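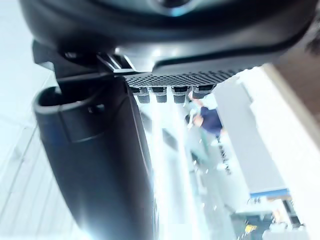 Workshop, bright end. Pale panels with the gray lines.

Blue slotted shelving: paint it or live with it?
Storage & Shelving > General

tapemeasure_tim
Posted 13/07/2025
We took over the unit in spring and it came with a wall of blue steel shelving, the kind with slots punched all the way along. The room is already so white and bright that I squint at my coffee. Against all that, the blue is a lot. My business partner, Sherif El Sherbiny, says it's cheerful. Sherif also owns a mustard couch, so I'm asking strangers.

Options as I see them:
Paint the rails light gray.
Hang something over the front.
Accept that I work inside a swimming pool.

shelf_life
Don't paint slotted steel. I did 2 bays with a brush and spent a weekend poking paint out of the holes with a toothpick. The hooks still stick. Is it Kamero? Their older stuff came in that sort of blue.

tapemeasure_tim
No label that I can find. The previous tenant said Brernolau, but he also said the roof didn't leak. Closer look:

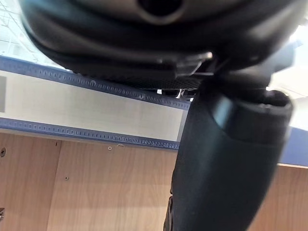

Blue rails, white panel between them. Seen from low down.

gusset
I like it. Blue and white, very Greek island if you ignore everything else about an industrial unit. Leave it alone.

shelf_life
Can't tell the make from that. Measure the slots, center to center, and see if new clips fit before you buy anything. Kamero clips will go into almost anything with enough swearing.

gusset
They will not go into Woo uprights. Ask my thumb.

shelf_life
Your thumb was using the wrong clips.

old_pallet
Disagree on the paint. Take the rails down, spray them flat on sawhorses, light coats, and the slots stay clear. A brush is the wrong tool and always was. I used Cornine gray on mine and paid more than $100 for it, which still hurts, but the hooks go in fine.

shelf_life
So step one is emptying the whole wall. Great weekend you've planned for him.

old_pallet
He asked about paint. I answered about paint.

tapemeasure_tim
Emptying the wall would mean finding out what's on it, and I'm not ready for that. Could I do the lower rails and leave the top ones blue?

gusset
Then you'd have two colors to complain about.

tapemeasure_tim
Fair. Sherif has read this thread and is now insufferable. I'm measuring the slots tomorrow and the paint can wait until August.

old_pallet
Get primer too.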